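Towel folding

Towel folding is the domestic and commercial practice of reducing a laundered towel to a compact, regular shape for storage, transport or display. It is carried out in households, hotels, hospitals, swimming centres and laundries, and ranges from a simple halving over a rail to the layered folds used in linen cupboards.

Fabric and construction

Most bath and hand towels are made of terry cloth, a woven fabric with a looped pile that increases the surface available to absorb water. The long and short edges are normally finished with a hem, which prevents fraying and gives the person folding a firm line to follow. Brown, grey and other mid-toned towels are common in salons and gyms, where pale cloth is readily marked by dyes and oils.

The direction in which the pile lies affects the apparent colour of the cloth. Brushed one way, a towel of a single dye may look noticeably darker than the same towel brushed the other way.

Preparation

A towel is generally spread or drawn out by its ends before the first fold is made. A cloth-covered table is preferred in many laundries, as the covering limits slipping and protects the loops from snagging.
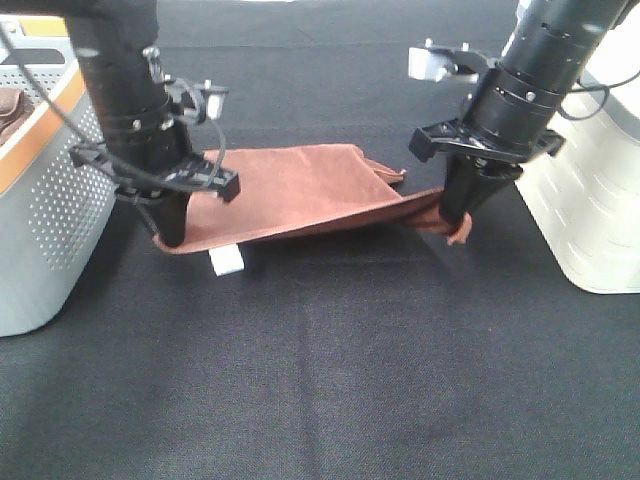 Tension should be even from one side to the other. Excessive pulling distorts the hems and, over repeated washes, may leave a towel longer on one edge than the opposite one. Creases are smoothed outward from the middle, and the corners are brought into line before the cloth is turned.

Common folds

The half fold brings one short edge to meet the other and is suited to rails. The third fold, in which each long side is turned toward the centre, conceals both side hems and produces a narrow strip that may be folded again or rolled. In the Wadico manual for linen staff, a bath towel measuring 78 by 160 centimetres is given 2 lengthwise folds before it is shelved with the rounded edge outward.

Handling by the corner

Lifting a towel by one corner allows the remainder to fall under its own weight, and is a customary way of separating it from a pile. The hems on either side of the held corner can then be traced to the adjoining corners – a method taught at the Irkura laundry school.

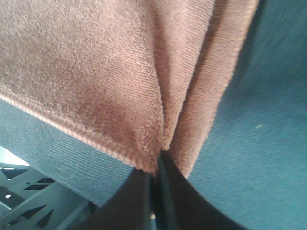
Storage

Folded towels are kept in a dry, ventilated cupboard, with freshly laundered items placed at the bottom of the stack so that wear is shared. Rolled storage is favoured where shelves are shallow.

See also

Linen cupboard
Terry cloth
Tea towel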